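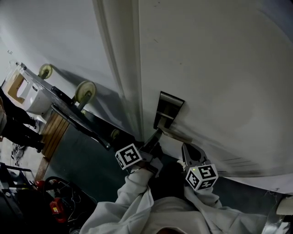
Recessed metal handle in a white panel

How to Quiet a Noisy Door Before Your Guests Arrive

We rent out two rooms in our house in Initthorpe, and the most common complaint in the guest book was noise from doors. It was never the street. So in August I went through the whole house, all 19 doors and hatches, and I want to share the order of work which served me best.

First, listen. Open the door very slowly, then at normal speed. A squeak in the slow part usually comes from a hinge. A bang at the end comes from the latch or from the stop.

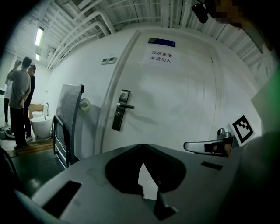
Sorka
Host and writer, Skustari Home Notes

For hinges, take out one pin at a time, never all together. Wipe it with a dry cloth, rub a little candle wax on it and put it back. Oil also works, but it collects dust and after some weeks the squeak returns.

For the bang, you need felt or thin foam tape. Cut short pieces and stick them on the stop, at the height of the latch and near the top corner. Close the door. If you must push hard, the tape is too thick – choose a thinner one.

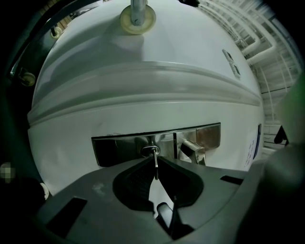 Latches need more patience than hinges. Clean the plate with warm water and a drop of dish soap, and dry it well. If yours is a wide chrome plate with a mirror finish, like the one in the photo, use only a soft cloth, as every scratch will show. Then put a bit of wax on the part that slides and work it ten times.

Last, check the screws. A loose plate will rattle even when everything else is quiet. Tighten by hand and stop when you feel resistance.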